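Aus der Küche: Der Tisch wird vor dem Kochen frei

Beim letzten Kochabend im Nachbarschaftshaus Nondia haben wir beschlossen, die Sache mit dem Arbeitstisch neu zu regeln. Bisher stellte jeder ab, was er gerade in der Hand hatte. Eier, Flaschen, Schüsseln und Lappen lagen dann zwischen den Brettern, und wer Zwiebeln schneiden wollte, musste erst einmal schieben.

Ab sofort gilt: Vor dem Kochen räumen zwei Leute den Tisch, die anderen waschen Gemüse und holen die Zutaten. Wir haben es einmal ausprobiert und dafür 7 Minuten gebraucht. Zuerst kommen die Lebensmittel weg, also Eier in den Kühlschrank, angebrochene Tüten ins Regal links vom Fenster. Danach folgt das Geschirr. Teller und Schüsseln, die benutzt sind, gehen direkt in die Spüle. Saubere Teile kommen in den Schrank, Gabeln in die Schublade. Zum Schluss wird gewischt.

Was sich an einem gewöhnlichen Abend ansammelt: ein Schneidebrett mit Sieb und Gabel darauf, zwei fliederfarbene Schüsseln, ein Metallteller, ein zusammengeknülltes Tuch, vier Eier im Karton und die Packung Küchentücher mittendrin.
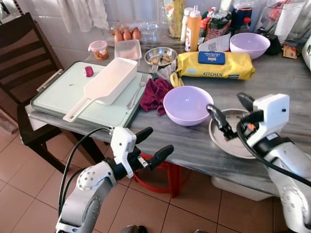
Yabsira Asfaw hält die Reihenfolge für falsch. Man solle mit dem großen Brett anfangen, meint sie, denn solange es liege, sei die halbe Arbeitsfläche weg und man räume nur im Kreis. Außerdem gehörten die Küchentücher gar nicht auf den Tisch, sondern an einen festen Platz neben der Spüle.

Den zweiten Vorschlag übernehmen wir. Über den ersten reden wir am Sa., 22. November, vor dem Eintopfkochen. Treffpunkt ist wie immer die Küche im Erdgeschoss, Beginn um 16 Uhr.

Noch zwei Hinweise. Stofftücher bitte nach dem Abend mitnehmen oder in den Wäschekorb im Flur legen. In der Schublade liegen inzwischen über 63 Gabeln, aber kaum noch Teelöffel. Wer zu Hause welche übrig hat, kann sie bei Hugo Rivas abgeben.

Für den Eintopf brauchen wir außerdem noch 400 Gramm rote Linsen und ein Bund Suppengrün. Wer etwas davon mitbringt, trägt sich bitte in die Liste an der Küchentür ein. Kartoffeln und Brot sind schon vergeben. Für Reste bitte eine eigene Dose mit Deckel einpacken, beschriftet mit Namen.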